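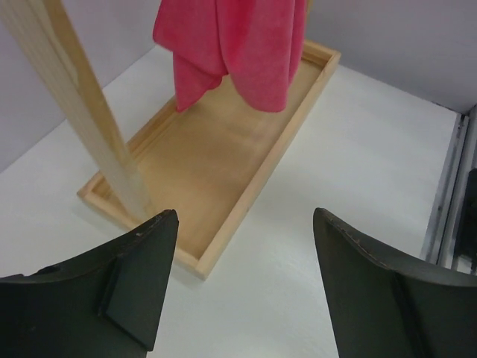 The fingers open in front of the small drying rack, with the pink towel hanging over the tray.

Linura compares two finger shapes on a rack of laundry

Jul 31, 2026

The automation workshop Linura has finished the first part of a test in which robot grippers work with socks, a towel and clothespins. The purpose is to decide which fingers and which controller settings the workshop will use for its textile work in the coming season.

Two finger shapes from the supplier Hadetti are being compared. The first is stiff and ends in a narrow tip. The second has the same outer form, but it gives way a little when it is pressed against something hard. Both are mounted on the same model of arm, and both are driven by a controller from Du Plessis, so that the difference in results should come from the fingers themselves.

"We had read many opinions about soft fingers and hard fingers, and most of them were about boxes and bottles," says Francine Fortin, who leads the test. "A sock is a different thing. It has no fixed shape, and when you take it you change it."

The task was chosen because it mixes soft and hard objects in a small space. The rack is made from pale wood and white plastic, and it stands on a white table. The towel is held by a clothespin, and other clothespins hang near it. The arm must reach a pin without touching the cloth beside it, and in a different exercise it must take the cloth and leave the pins in peace.
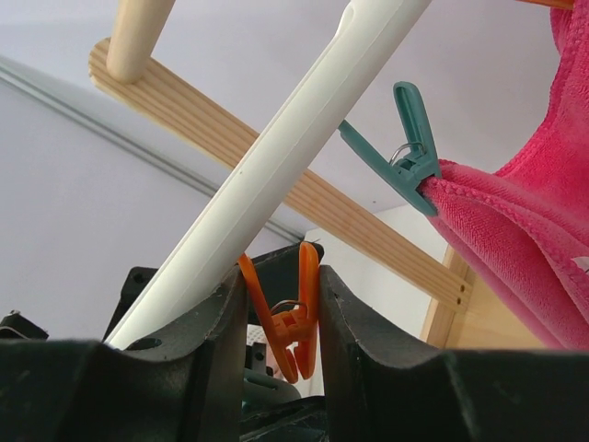 An orange clothespin hanging upside down between the fingers. A teal one holds the edge of the towel.

Each finger shape was given 500 attempts, divided between pins and fabric. An attempt was counted as good when the object was lifted, carried over the tray and put down in the agreed place. If it slipped but was caught again, this went into a separate column, which Fortin insisted on from the beginning.

On the clothespins the stiff fingers did better. A pin is thin and it turns easily on the rail, and the flexible tips often pushed it to the side before they closed. The team tried a slower approach, and this helped, but it also made every attempt longer by around 2 seconds. The operators found this tiring over a full afternoon.

With fabric the picture was less clear. The flexible fingers kept hold of the towel better when it was taken by the thick part of the hem. For a single layer of cloth the two shapes were nearly equal. Socks gave the most varied results, and the team believes that this depends more on where the sock is pinched than on what it is pinched with. A grip close to the fold was usually safe - a grip in the middle of the foot was not.

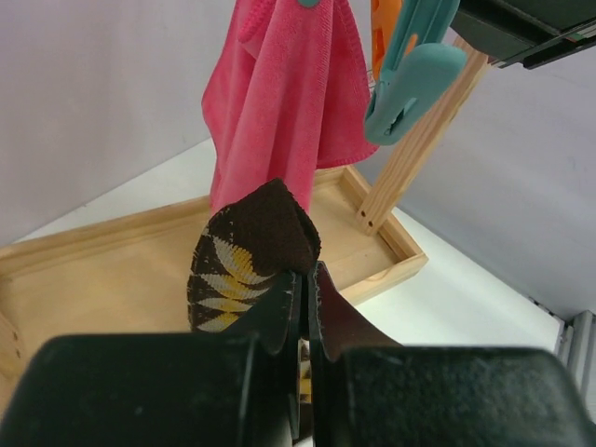

Grippers and controllers

The controller was also part of the comparison. Du Plessis offers 3 ways of limiting the closing force, and all of them were tried before the long series started. In the simplest one, the fingers close until they meet a fixed resistance. It was easy to explain to new operators, but it pressed too lightly on the sock and the fabric slid out during the lift.

The setting which was finally chosen closes quickly at first and then adds force in small steps. Bindu Thevar wrote the changes to the program and also prepared the log files. She says that the most useful work was done on the last part of the movement, when the fingertips are already at the cloth and the operator can see very little from outside.

For this reason the view from the wrist has become important. The cameras come from Vavard and are fixed on the arm close to the fingers, so the operator sees the tips during the whole movement. "At the start I looked always at the robot," Thevar says. "Now I look at the screen, and I only look up when I hear something strange."

The wrist view has a weak side too. The fingers fill a large part of it, and a low object can disappear behind them just before it is taken. Linura tested a steeper camera angle for several days, but then the towel was out of sight when the arm came near the rail. The workshop went back to the old angle and accepted the loss.

Wear was noted as well. The surface of the fingers shows many small scratches, mainly along the edges, and the team would like to know if a scratched tip holds fabric better than a new one. The present test cannot answer this question, as the fingers were not changed between the series.

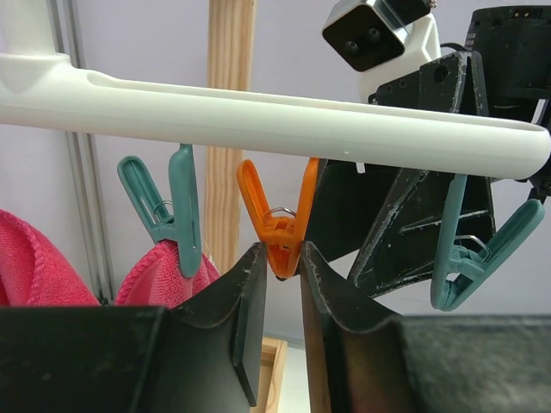

Two arms at one rack

The next part of the work will use two arms together. One will hold the cloth under the rail, and the other will open the clothespin. First trials have been made at low speed, and the main difficulty is room. When both grippers are near the same pin, one of them must wait, and the program has to know which one.

Fortin does not want to give a date for the final choice of fingers. She mentions that a mixed solution is possible, with stiff tips on one arm and flexible tips on the other, but the spare parts would then be more complicated to keep in order.

A second series of 800 attempts is planned for November. It will include wet fabric, which has been left out until now, and a heavier towel. Linura intends to share the log files with Hadetti and Du Plessis when the series is complete.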